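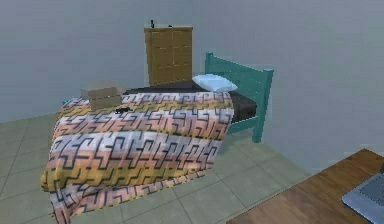
Unit 4 covers the parking citation from the moment an officer decides to write it until the case is closed by payment, cancellation or hearing. Moving violations are in Unit 5 and follow a different file path. Section numbers in parentheses refer to the Skambridge Traffic Code as printed in the course reader.

Revised 2026-08-09. Discard earlier copies; the service rules in part 3 have changed.

## 1. Elements of the violation

A parking citation stands on four elements. Each must be on the face of the citation or in the officer's notes.

1. A vehicle, identified by plate and issuing state. Make and color are supporting details and do not replace the plate.
2. A place, identified so that a person who was not there can find it. A street name alone fails on any street longer than one block.
3. A restriction in force at that place and at that time.
4. A state of being parked, stopped or standing, whichever the restriction names.

The fourth element causes more trouble than the other three. *Parked* means halted, occupied or not, other than briefly to load or unload. *Standing* means halted other than briefly to take on or let off passengers. *Stopped* covers any halt except one required by traffic or by an officer's direction. A sign reading NO PARKING does not support a citation for a driver who is letting a passenger out. A sign reading NO STOPPING does.

Intent is not an element. The officer does not need to show that the driver saw the sign, only that the sign was there to be seen.

## 2. Observation and issue

For timed zones the officer records two observations. The first gives the time and the valve positions of the two curbside wheels, written as clock hours (for example, 3/10). The second gives the time and the same valve positions. If the positions differ, the vehicle has moved and the clock restarts, even if it returned to the same space.

For untimed restrictions one observation is enough. The code sets no grace period for hydrants, crosswalks or marked access spaces. Loading zones carry a five-minute observation (§ 12.4), and a citation issued inside it is void on its face.

Entries are made on the Dindari handheld. The order of fields on the screen is plate, location, violation code, observation times, remarks. The unit stamps the issue time when the officer presses Print, and this stamp can't be edited. An officer who prints a citation with a wrong plate does not write over it. The citation is marked void, the reason is entered, and a new one is issued under a new number. Both numbers stay in the record.

Remarks should be short and factual. Compare:

- "Driver was rude and obviously lying about permit." Not usable.
- "Driver stated permit was at home. No permit displayed." Usable.

## 3. Service

A citation has no effect until it is served. There are three methods.

**Personal service.** Handed to the driver. The officer records the time. A refusal to take the paper is still service if the officer states what it is and leaves it on or in the vehicle.

**Affixing.** Placed under the wiper or otherwise secured on the vehicle. This is the ordinary method. A photograph of the citation in place is now required.

**Mail.** Used where the vehicle is driven away before the citation can be affixed. The notice goes to the registered owner at the address on file. The response period runs from the mailing date plus three days.

Under the old rule a drive-away citation lapsed unless the owner was found the same day. Students working from older readers will see this stated as current law. It is no longer correct.

## 4. Review

Review has two stages. The first is administrative and is done on paper. The second is a hearing.

At the administrative stage the reviewer checks the four elements, the method of service, and any documents sent in by the owner. The reviewer may cancel, uphold or reduce. A reduction is available only for permit and meter violations, and only where a valid permit or receipt existed at the time and was not displayed.

The reviewer does not weigh hardship. Owners often write at length about medical visits, work schedules and family matters. These go to the hearing officer, who has discretion the reviewer lacks.

### Worked case: *Ejigu*

A vehicle was cited in a two-hour zone. First observation 9:10, valves 2/7. Second observation 11:25, valves 2/7. The owner sent in a fuel receipt stamped 10:20 from a station across town and argued that the car had left and come back.

The reviewer upheld. The receipt showed no plate, and valve positions on both wheels rarely repeat after a trip. The hearing officer canceled. The owner brought a second document, a toll record, which did show the plate and fell between the two observations.

Points to take from the case:

- Matching valve positions are evidence of no movement. They are not conclusive.
- The reviewer's decision was correct on the papers then in the file.
- A canceled citation is not a finding that the officer acted wrongly. No entry goes on the officer's record.

## 5. Reading the review log

The practice log for this unit is drawn up for the course. It lists 3530 citations, of which 456 were sent for administrative review. The review rate is therefore 12.9 percent. Of the reviewed citations, 400 were upheld or reduced and 56 were canceled.

Students regularly divide cancellations by the wrong base. The cancellation rate on review is 56 out of 456, or 12.3 percent. The share of all citations canceled on review is 56 out of 3530, or 1.6 percent. State which one is meant. Neither figure measures how many citations were wrongly issued, as most owners pay without asking for review.

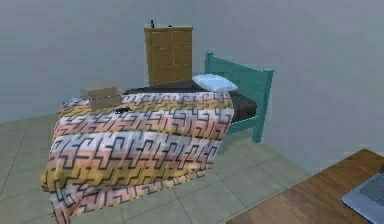 Does asking for a review stop the late fee from being added?

The late fee is suspended from the day the request is received until the day the decision is mailed. After that the owner has the unused part of the original response period, or seven days, whichever is longer. A request received after the response period has ended does not remove a late fee already charged.

## 6. Exercises

Work from the log and the code. Cite sections.

- Draft the location field for a vehicle on Plestari Avenue, north side, between two driveways with no posted numbers.
- An officer affixes a citation and forgets the photograph. State whether service is complete and what the reviewer should do.
- Rewrite the remarks on log entries 14, 31 and 77 in usable form.

Written answers go to Dagim Wolde before the second September session. Questions about the code go to Berhanu Yilma. Bring the reader and a printed copy of § 12.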